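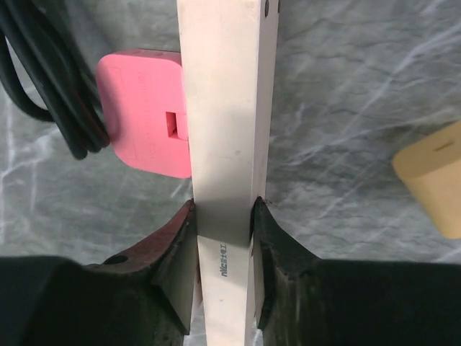
Chapter 4
Flat Parts and How to Hold Them

Most products that leave a workshop contain at least one long, flat part: a rail, a slat, a strip of trim, a cover for a cable channel. Such parts are easy to draw and easy to cut, and they cause a large share of the trouble at assembly. Before a flat part is fitted, it should be looked at closely on its faces and along its edges. The off-white bar at the start of this chapter has a few faint gray smudges on a matte, slightly scuffed surface, and its edge shows as a narrow, darker strip. Small print runs sideways along its length. A worker who picks up a bar like this one has to decide which marks matter. Scuffs on a face that will be hidden can be left alone. Scuffs on a face the customer will see are recorded and the part is set aside.

Print is a separate question. Some suppliers put it on the face that goes inward, and some do not. The Tanon shelf kit, which we use in the exercises, has its print on the back of every slat. Read the drawing first, then turn the part.

Holding comes next. A bar gripped by its two long edges leaves both faces open for inspection, but it can tip if the grip is far from the middle. A bar gripped by its faces is steadier, and the grip may leave marks of its own. In the Sarıgül workshop, Kadir Yazıcı kept a record of rejected slats through one March and found that most of the damage came from handling after cutting - the saw was hardly ever to blame. His batches ran up to 3000 slats.

This chapter has four sections. The first covers faces, edges and ends, and the words used for them on drawings. The second deals with surface marks, the third with grip and support. The last section follows one slat from the rack to the finished shelf. Keep a ruler and a soft cloth at hand for the exercises.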